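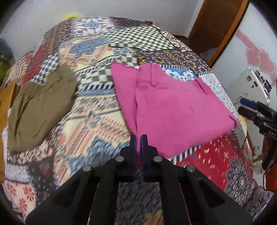

Sándor Fülöp wrote back that a rejected episode nearly always means lost tracking, and could I please try better light and slower hands before anyone opened up the sync code.

Search tickets
Clear

Vokside Help Desk / Folding set / Episodes rejected after upload
Status: open, then waiting on me, then open again

OK so I did try the light and the slow hands, Sándor, and no luck! Details below, sorry for the length.

I'm collecting clothes folding on a bed with two hand-held grippers, one per hand. I've uploaded 903 episodes and Rirano has accepted 658 of them. The rest come back with "pair invalid" and nothing else, no line number, no hint. I was fine with losing a few (I drop things, I sneeze) but that's a lot of shorts and pants to fold over again.

I don't think it's tracking. The bedspread is patchwork, all checks and flowers and stripes, so there's plenty for the software to hang on to, and when I open a rejected episode in the viewer both paths look smooth. The plain wall worried me more, so I did a batch turned away from it. Same thing.

What I've tried so far:

- Restarted both grippers and the laptop. No change.
- Redid the mapping pass, slowly, all the way around the bed. No change.
- Lamp on, curtains open. Nicer to work in, no change.
- One garment at a time with the others off the bed. No change.
- Right gripper alone, single-hand mode. Every one accepted!! Left alone, also every one accepted.

That last one made me think it's the pairing. So I clicked both grippers shut at the same moment, watched the two streams side by side, and the left one closes 70 milliseconds after the right. The limit in the Rirano settings is 40. My own hands aren't that uneven, I did it with the tips pressed together.

Reply from Roksolana Demchenko, 2:15 pm
Did you swap a battery on the left one mid-session? The clock only syncs at session start, so a swap leaves it running on its own time. End the session, start a new one, do the tip press again and send me the gap.

Me again, 3:40 pm
Yes, I swap the left one after lunch every day, it drains faster. New session started, three tip presses, and the gap is down to 6, 4 and 6. Then I folded ten items and all ten went through!

Two things still open on my side. Can the old rejected ones be shifted and run again, or should I plan on redoing them? And could the app put up a warning when a battery goes in mid-session? I'd have caught this back in August.

Roksolana Demchenko, 4:05 pm
Don't delete anything. If the offset is steady within a session I can shift the left stream and resubmit. Send me the session list with your swap times, even rough ones. I've filed the warning as a separate request.

List is attached. Leaving this open until the rerun is back.

Contact the help desk | © Vokside | Back to top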